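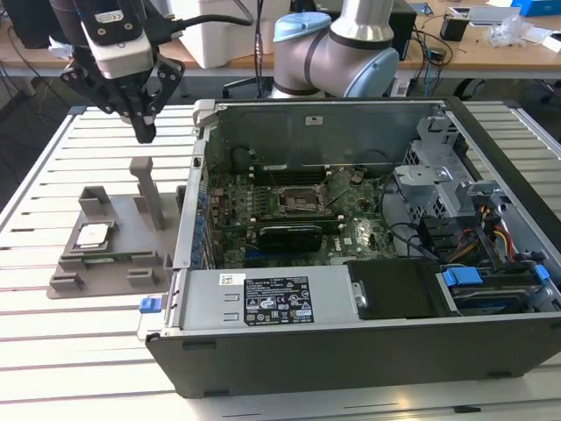 ECON 2405: Durable Goods and the Household
Handout for Unit 4: How long do things last, and who says so?

We use cookies to remember your settings and to see which pages get read. By continuing to browse the Lunde course pages you accept this. Manage preferences

Read this before the July session. Bring one warranty booklet from something you own. A scan is fine if you can read the small type.

1. What "lifetime" is supposed to mean

Last unit we treated a durable good as a thing that gives off a stream of services until it stops. That works on the blackboard. In a kitchen or an office it goes wrong almost at once, and the first place it goes wrong is the word "stops." A washing machine with a cracked door seal still washes. A desk lamp with a bad switch still lights if you hold the switch down. A computer that can no longer get security updates will boot tomorrow morning exactly as it did today. Which of these is dead?

Writers on the subject keep at least three clocks, and many slide from one to another without telling the reader:

Technical life: how long the thing can do its job, with reasonable care.
Service life: how long some owner keeps it in use.
First-owner life: how long the person who bought it new keeps it.

When you see a sentence such as "appliances don't last like they used to," ask which clock is being read. Most of the surveys people cite ask households when they last replaced something. That's first-owner life. It tells you a good deal about moving house, divorce, kitchen remodels and sales at the mall, and rather little about bearings.

I'm not saying that products are as sturdy as they ever were. I don't know, and I'd like you to leave this unit less sure than you came in.

2. The trouble with old machines that still run

Everyone has a grandmother with a refrigerator. The refrigerator has been humming in the basement for longer than anyone can remember, and it's offered as proof that they built them better then. Think about what you'd need to know for this to be proof of anything. How many of the same model were sold? How many went to the dump in their third year? The ones that failed early aren't in anybody's basement, so they don't get into the story.

This is survivorship bias and you have met it before, in the unit on firms. It is so easy to spot in other people's arguments that students tend to think they are safe from it. Then they write a term paper in which the only old goods studied are the ones somebody was able to find.

The opposite error gets less attention. A repair shop sees only broken goods, and a shop owner who tells you that a certain brand is "junk, I get five of them a week" may be telling you that the brand sells well. Without the number in use, the number that come in for repair says next to nothing. Shop owners know a great deal. They know how things break and what it costs to get at the part. Ask them that.
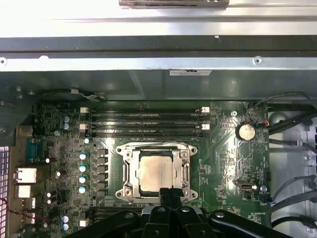 Fig. 1. Processor seated in its socket, computer case open.

3. Planned obsolescence, strong and weak

The strong claim is that makers design goods to fail at a chosen time so that you'll buy another. The weak claim is that makers don't spend money making goods last longer than buyers will pay for. People argue for the strong claim with evidence for the weak one, and you should catch them at it.

The strong claim needs some unusual conditions. The maker must be able to time the failure. Buyers must not notice, or must have nowhere else to go. Rivals must hold back from offering something tougher. These conditions have been met at times, chiefly where a few firms agreed to meet them. They're hard to keep up in a crowded market, though "crowded" is also a word to be careful with, as many labels may come out of few factories.

The weak claim needs hardly anything. If buyers can't tell a long-lived toaster from a short-lived one on the shelf, they won't pay extra for the long-lived one, and it will slowly vanish from the shelf. No plot is needed. Whether you find that more comforting is up to you. I don't.

A third version has become common. The good works, but something it depends on is taken away: updates, an app, a cartridge, a spare part. Old models of durability have no place for this. The technical life of the object is fine and its service life is over. Some call this planned obsolescence too. I'd use a separate word, as the remedy is different: a stronger hinge won't help with an app that has been switched off.

4. A worked example, to be distrusted

Suppose the town of Cindby wants to know if it should repair its old office printers or replace them. Two firms send in reports. Ziver sells printers. Trurnedier repairs them. You can guess how this goes.

Ziver reports that a repair costs 65 percent of the price of a new printer, and that a repaired printer "often" fails again. Trurnedier reports that 80 percent of its repaired printers are still in service when it last checks. Both statements may be true. Work through the following before you pick a side.

On Ziver's figure. Percent of which price? A new printer of the same kind, or the cheapest printer in the catalog? Does the repair cost include the visit, and does the new price include delivery, setup, and hauling the old one off? What about the half-used toner that won't fit the new model? And what does "often" mean when the person who wrote it has a warehouse to empty?

On Trurnedier's figure. When does it last check? If the check is made at the end of the repair warranty, the number says nothing about the years that matter to the town. How are printers counted if the owner never answered? A firm that leaves out the silent ones will look good, for a customer whose repair failed at once may simply have gone elsewhere.

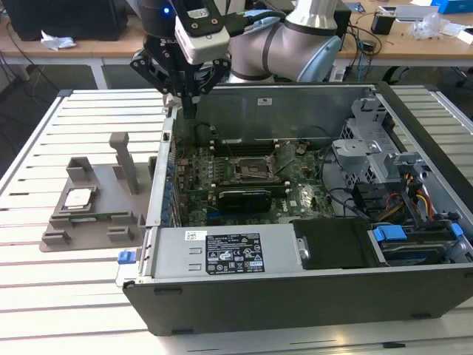
Then there's the matter of which printers were repaired at all. A decent technician turns down the hopeless cases. So the success rate is a rate among machines picked for being likely to succeed, and the town can't apply it to a closet full of machines that nobody has looked at. Medical students learn this early. Economists learn it late and forget it in election years.

What would I want instead? The failure dates of every printer the town has owned, including the ones thrown out. The town doesn't have this. Towns don't. You will spend much of your working life being asked to decide things with the figures that happen to exist, and part of the job is saying so in writing before the meeting and again afterward.

5. Is repair always greener?

The usual argument: making a thing uses energy and material, so keeping it longer spreads that cost over more years. For goods that use little energy while running (a chair, a bicycle, a phone) the argument is strong and I have no quarrel with it. For goods that use a lot while running, it depends. An old freezer may eat in power what it saves in steel.

Be careful here with studies that compare "old" with "new" as if the two were used alike. People who buy a bigger, thriftier freezer put more food in it, and some of them move the old one to the garage and leave it plugged in. The savings on the label belong to a household that doesn't do that.

Be just as careful with studies paid for by sellers that discover, to everyone's surprise, that the best moment to replace the product is now.

And a repair isn't free of material either. Parts are made somewhere and shipped. A technician drives. A module swapped whole because one small piece on it has failed counts in the statistics as a repair, though you might as well call it buying a third of a new machine. I've yet to see a national repair figure that separates the two.

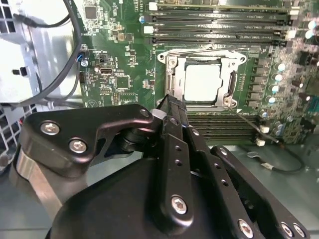
Section 6 | Reading time: 4 min

6. Repair scores and labels

Several schemes now give products a score for how easily they can be repaired. Points are given for manuals, for the price of parts, for the number of steps to reach a part, for common screws over odd ones. I'm in favor of such labels on the whole. I would still ask the following.

Who fills in the form? If it's the maker, who checks, and what happens to a maker who is caught rounding up?

Are the points added together? A product can then earn a good score for its excellent manual while the one part that usually fails is glued in. A sum hides that.

Does the score predict that anyone will repair the thing? A phone can be easy to open and still go in a drawer when the screen cracks. Price of labor, distance to a shop, the lure of a new one: none of these are on the label. Showing that a label changes what people buy is hard enough. Showing that it changes how long they keep it takes years, and the grant has run out by then.

7. For discussion

Come ready to argue from your warranty booklet. What does it promise, for how long, and what cancels the promise? Does the period tell you anything about the maker's own view of the product's life, or only about what the law requires and the rival down the aisle is offering?

Take one claim about durability from a newspaper, an ad or a relative. Name the clock it uses. Say who is missing from the sample. Then say what evidence would change your mind, and be specific, for "more research" will be sent back.

Written answers are one page, typed, handed in at the start of the session. Late pages go in the tray outside the Lunde reading room and will be read when I get to them.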